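Flokbridge Playhouse – pre-show inspection, main stage and pit
Checked by: Tala Najjar
March 28, 2023

1. Safety curtain drops fully on manual release
OK. Came down in 22 seconds, no snagging.

2. Aisles and exits clear
Failed first time. Spare music stands stacked by the pit door – moved to the band room, then passed.

3. Exit signs lit
OK, apart from stage left, which flickers. Lamp ordered.

4. Orchestra pit rail and netting
Rail firm. Netting has two loose ties at the cello end. Retie before the band call.

5. Cables taped or ramped
OK in the pit. Sound desk run needs a ramp where it crosses row N.

6. Offstage speakers and hanging points
Safety bonds fitted to all 14. Tag missing on number six, Desmet to replace it.

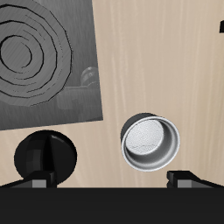 7. Thunder effect, sound level at front row
Too loud for the players under the overhang. Turned down at the desk and marked. Ear plugs to be put out on each stand.

8. Trapdoor bolts
OK. Grease again in April.

Not to open until items 4 and 5 are signed off.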